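September, GPU bench notes, second pass

Reran the Jedden card today with the newer driver. Stock clocks, case closed, fan curve left on auto. The 3D score came out at 3059 on the first loop and dropped a little on the second, then held. Sérgio had the older Jamidow board in the other slot machine, same power supply model, same memory kit.

The box says 448 shader units on both cards, and the utility agrees. So the names are no help at all in telling them apart. Quentin wants a column in the sheet for board revision – I've added it, please fill it in when you log a run.

Each run was 30 minutes, with 300 seconds idle in between.

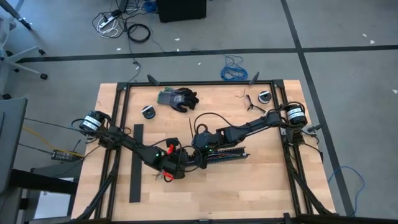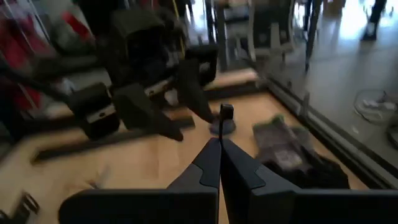

## Open items

- Zacharias test suite still crashes on exit with the new driver. Scores are saved before the crash, so the results count.
- Kolimach cooler: the mounting screws are too short for the Jedden backplate. Quentin Pons has ordered longer ones.
- Fan noise on the Jamidow is worse than in my last notes. Could be the bearing. Sérgio Tavares will swap the fan and rerun at the same settings.
- Memory overclock not started. I'd like clean stock numbers from both boards first.

Left the Jedden in the machine overnight on the loop test. Log goes to the shared folder under the board revision, please don't rename it. If the screen is black in the morning, check the log before rebooting – last time the card was fine and only the monitor had gone to sleep.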